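Against the Mug Tree

By Krisztina Hegedűs
Aug 17, 2023

Every few years the kitchen organizing people rediscover the mug tree. It used to be a pine thing with six pegs that your aunt kept next to the bread box. Now it comes in white metal with curved hooks, and we are told it isn't for mugs anymore. It's a "vertical storage solution." You can hang spoons on it. You can hang measuring cups, oven mitts, garlic, your reading glasses. The Gredell catalog that landed in my mailbox in January gave it a two-page spread, and I counted one mug.

I am not against hanging things up. I grew up in an apartment where the colander lived on a nail and the nail was older than me. What I don't trust is the idea that a countertop gets tidier when you put another object on it.

Consider what a mug tree does to a counter. It takes up a circle as wide as a dinner plate, and then it takes up the air around that circle. Nothing tall can go near it. You can't slide a cutting board past it without setting the whole thing swinging. Behind it, in that wedge of space between the base and the backsplash, crumbs collect, along with the twist ties and the one grape. A shelf holds mugs in space you weren't using. A mug tree holds them in the space where you were going to chop an onion.

Its defenders say this is a problem of placement. My neighbor Paweena Khunthong is one of them, and she is a far better cook than I am, so I listened. She keeps her tree at the end of the counter by the window and uses it for wooden spoons only. Her argument is that spoons in a crock never dry properly. The handles stand down in the bottom in whatever dripped off them, the bowls knock against each other, and the spoon you want is always the one in back. On a hook, each spoon gets air on all sides. You see it, you grab it, you cook.

I'll give her the air. A wooden spoon does want to dry in the open, and anyone who has pulled one out of a crock and found the end of the handle gone black and furry knows it. But look at how a spoon has to hang. It needs a hole or a loop, and most of mine have neither. The good ones, the ones with some weight to them, were made by people who assumed you would lay them down. So to use the hooks you buy new spoons with holes in them, and now you have two sets, and the old set goes back in the crock where it was.
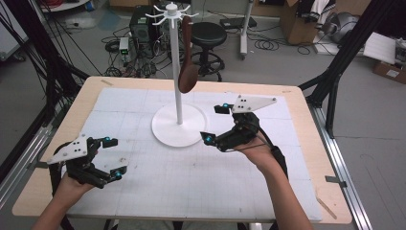
Then there is balance, which the catalogs pass over in silence. Mugs are heavy, but they come in sets, and you can put one on each side. Utensils don't come in sets. Hang a big spoon on the right and you want something of the same weight on the left, and what would that be? A whisk weighs nothing. A ladle weighs too much. Paweena hangs hers in opposite pairs, short with short and long with long, and after dinner she puts them back that way without thinking. I would think about it every single time. I would stand in my kitchen at ten at night with a wet spatula, doing physics.

The tidying industry depends on there being no difference between Paweena and me. It sells her habits in the form of an object. She has a neat counter because she puts things back, and she would have a neat counter with a coffee can. If I buy what she bought, I will have a white metal stand with a single spoon on it and everything else in a heap by the sink. I know this because I've done it with other objects. I own a Dudance drawer divider, the expanding kind, that has been expanded to its full width for years and holds batteries, takeout chopsticks and a bicycle key. I own a Godoy lid rack. The lids are on the refrigerator.

When I wrote a short version of this for the neighborhood newsletter, which goes to some 700 households, I got more mail than I did about the parking permits. Most of it was against me. One woman wrote that her mug tree had changed her mornings. I believe her that her mornings changed. I would like to know what else happened that month. People tend to buy organizers in the same week they clean out the cupboards, and then they credit the organizer. Throw out half your mugs and any system will work, including no system.

Which brings me to the number of mugs. A tree has six hooks, sometimes eight. If you own six mugs, you don't have a storage problem. If you own twenty, the tree solves less than half of it and the rest stay in the cupboard, where there was room for all of them anyway. I have never been able to find the household this thing was designed for. It would need a decent number of mugs, a very short shelf and a very long counter.

And since the mugs hang by their handles with the insides facing sideways, they catch whatever is in the air. In my kitchen that's frying oil. A mug I hadn't used in a week, back when I tried this, had a film on it that I could write my name in. The spoons would get the same film, only on a spoon you wouldn't notice. I asked Paweena about that and she said she uses all of hers every couple of days. Of course she does.

I should be fair about the base, because here the newer ones are an improvement. The old pine trees had a little square foot and went over if you looked at them. A wide round base is steadier, and it's easy to wipe around. The curved hooks are better than pegs too. A peg lets go when you bump it, and a hook mostly doesn't. If you must have one, have that kind, and try it with your hand before you pay. Push down on a single hook. If the far edge of the base lifts, put it back on the shelf.

What would I do instead? Very little. A rail screwed to the wall under the cabinets does all of what the tree does and leaves the counter alone. It doesn't care about balance, either. You can hang everything you own at the left end and it will stay where it is. Renters say they can't drill, and that's a real objection, though two small holes and a dab of filler have never cost me a deposit. The stick-on rails I don't recommend. My Adow rail came down at 3 in the morning with a cast iron trivet on it, and I thought someone had come through the window.

For spoons without holes, a towel on the counter overnight and a drawer in the morning. That's what my mother did and it needs no equipment. The drawer should be one you open anyway, near the stove, and it should hold only what you cook with. The fish slice you used once can live somewhere else. Most of the mess in a utensil drawer is tools for meals you don't make.

I notice that advice like this never gets a spread in a catalog, and I can't blame Gredell for that. There is nothing in it to ship. But it does make me wary of the whole genre, the before picture with its sad pile and the after picture with its three lemons. Where did the pile go? They didn't hang it on the tree. I'd like to see the next room.

Paweena has offered to lend me hers for a month, with four of her spoons, so that I can be what she calls less theoretical. I've said yes. I've measured the end of my counter, moved the toaster and found the grape. If I'm still using it when she wants it back I will say so in print, and she can have the parking permit column too.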